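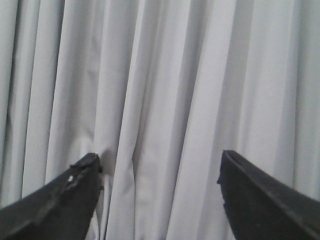

Automação de tarefas domésticas

A automação de tarefas domésticas é o ramo da robótica aplicada que trata da execução, por máquinas, de trabalhos de manutenção, cozinha, lavandaria e arrumação em habitações. Distingue-se da automação industrial pela ausência de um posto de trabalho preparado: os objetos não chegam orientados, as superfícies variam de casa para casa e a mesma tarefa raramente se apresenta duas vezes na mesma configuração. O termo não abrange os eletrodomésticos de ciclo fechado, como a máquina de lavar roupa ou a de lavar loiça, em que a carga e a descarga continuam a ser manuais.

Âmbito

A literatura técnica separa habitualmente as tarefas de deslocação das tarefas de manipulação. As primeiras (aspirar, lavar pavimentos, cortar relva) exigem navegação e contacto pouco seletivo com o meio, e são realizadas há vários anos por produtos de consumo. As segundas implicam agarrar, orientar, transportar e largar objetos, e permanecem em fase experimental na generalidade dos casos.

Nas oficinas e linhas de montagem, a fronteira é outra. O aperto de parafusos, a paletização e a alimentação de máquinas-ferramentas estão automatizados desde que as peças sejam conhecidas e fixadas por gabarito. O encaminhamento de cablagem, a colocação de vedantes e a arrumação de bancadas mistas apresentam dificuldades próximas das domésticas.

Manipulação de têxteis

Cortinas, toalhas, lençóis e vestuário são objetos deformáveis. A sua forma não pode ser descrita por uma posição e uma orientação, como acontece com uma caixa, e altera-se a cada contacto. Uma cortina suspensa forma pregas irregulares, com zonas apertadas e zonas quase planas, e o sistema tem de escolher um ponto de preensão sem dispor de uma aresta definida. Quando a bainha fica fora do campo visual da câmara de punho, a imagem contém apenas variações de cinzento entre cristas e cavados, com pouca informação de profundidade.

Os métodos correntes são dois. No primeiro, a pinça avança aberta até tocar no tecido e fecha sobre a prega mais saliente. No segundo, procura-se um bordo ou um canto com uma câmara exterior e só depois se aproxima o braço. O primeiro é rápido e tolera erros de alguns milímetros, mas pode prender mais camadas do que o pretendido. O segundo é mais lento e falha quando o bordo está dobrado para dentro.

Correr uma cortina acrescenta uma restrição mecânica. O tecido deve ser puxado na direção da calha, e uma tração oblíqua aumenta o atrito nos suspensores. O controlo de força no punho permite detetar o bloqueio, embora não indique a sua causa.

Manipulação de objetos de cozinha

Na cozinha predominam objetos rígidos de geometria simples, mas com propriedades óticas desfavoráveis. O vidro transparente deixa ver a superfície sobre a qual assenta, e os sensores de profundidade por infravermelhos devolvem frequentemente a distância do tampo em vez da distância da peça. Metais cromados e esmaltes brilhantes produzem reflexos que se deslocam com a câmara. As bancadas de pedra salpicada introduzem textura densa, que ajuda a localização visual do braço e prejudica a segmentação de objetos pequenos.

A tampa de vidro é um caso de estudo frequente. Pode ser agarrada pelo puxador, quando este é acessível e tem altura suficiente, ou pelo rebordo. A preensão pelo rebordo obriga a introduzir um dos dedos entre a tampa e a bancada, ou a deslizar a peça até uma aresta livre. O contorno visível resume-se muitas vezes às linhas de brilho ao longo do aro, e a pinça colocada junto a ele oculta à câmara parte da zona de contacto.

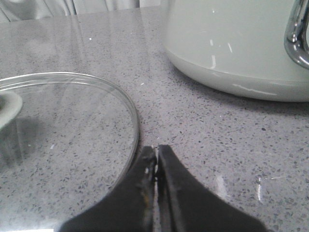

Ensaios

O programa Waltholm, conduzido numa habitação de teste em Mundik, avaliou um braço com pinça de dois dedos em tarefas de cortina, de tampa e de arrumação de bancada. Foram realizadas 800 tentativas, das quais 200 com tampas transparentes. O relatório, datado de 31/12/19, considera uma tarefa concluída apenas quando o objeto fica na posição final sem intervenção do operador, critério mais restritivo do que o de preensão bem-sucedida, usado em trabalhos anteriores.

Nas tarefas com objetos opacos e isolados, a taxa de conclusão foi de cerca de 80 por cento. O relatório não publica um valor agregado para têxteis, por considerar que a dificuldade depende demasiado do estado inicial do tecido. As falhas com vidro foram classificadas em erro de deteção, escorregamento e colisão com objetos vizinhos, sendo o erro de deteção a categoria mais numerosa.

Uma segunda série, iniciada em outubro com o controlador Vudia, manteve o mesmo braço e substituiu o planeamento por modelos geométricos por uma política aprendida a partir de demonstrações teleoperadas. Os tempos de ciclo diminuíram nas tarefas já demonstradas. Em cozinhas não incluídas na recolha, o desempenho desceu, sobretudo com bancadas de cor e brilho diferentes.

Câmara de punho

A câmara montada junto à pinça acompanha o movimento dos dedos e reduz os erros de calibração entre visão e braço. Tem um campo estreito a curta distância e perde o contexto do compartimento: diante de uma cortina próxima, pode não captar qualquer outro elemento de referência. Por este motivo, é geralmente combinada com uma câmara fixa. A sincronização entre as duas deve ser verificada antes de cada sessão, visto que um atraso constante é absorvido pela política aprendida e um atraso variável não o é.

Limitações

As limitações mais citadas são as seguintes:

Tempo de execução. Uma tarefa que uma pessoa completa em poucos segundos pode exigir várias aproximações da máquina.

Recuperação de erros. A maioria dos sistemas repete a ação falhada sem alterar a estratégia.

Desgaste. Os revestimentos dos dedos riscam-se e perdem aderência, o que modifica a força necessária para segurar peças lisas.

Segurança. A presença de água quente, vidro e lâminas obriga a limites de velocidade e de força que não existem nos ensaios com objetos de substituição.

Verificação. Confirmar que uma tampa ficou bem assente, ou que uma cortina ficou totalmente corrida, requer um ponto de vista diferente do usado para a manipular.

Estado atual

Não existe um produto doméstico de uso geral capaz de realizar de forma autónoma o conjunto das tarefas acima descritas. Os sistemas em serviço limitam-se a funções únicas ou a instalações adaptadas, como a cozinha modular Âu, em que os utensílios têm pegas normalizadas e lugares fixos. Esta adaptação do meio aproxima a habitação do posto industrial e eleva as taxas de conclusão, à custa da substituição do equipamento existente.

Ver também

Objetos deformáveis
Pinça paralela
Teleoperação
Visão por computador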